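How to Remove Your Old Accounts Before Somebody Else Uses Them

Most of us have more accounts on the internet than we remember. An old forum, a shop where we bought one gift, a photo service that changed its name. Each of them keeps something: an address, a private message, a picture. If the company is hacked, a stranger can write to you and ask for money. This guide explains how I clean mine.

Step 1. Search your mailbox for the words "welcome" and "verify your email". In my mailbox this gave 3006 messages, and up to 200 of them came from services I do not use anymore.

Step 2. Write the names in a simple list. Put first the services where you sent private messages or photos. For me these were Melance and Driltstead.

Step 3. Log in to each one and save what you want to keep. Then delete messages and photos by hand, before you close the account. Some services keep the content after closing.

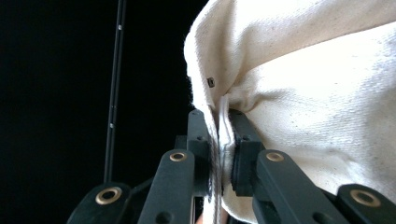

Bình Đỗ wrote to me after the first version of this page that Driltstead hides the delete button under "Membership", and that it sends 2 emails which must both be confirmed. I tried it and he is right, so please check your spam folder too.

Step 4. If there is no delete button, write to the support and ask for deletion of your personal data. Keep a copy of your request.

Step 5. Change the password of your main email and turn on the second login step. A person who can open your mailbox can open almost everything else.

I repeat the search every December. The last time it took me one evening.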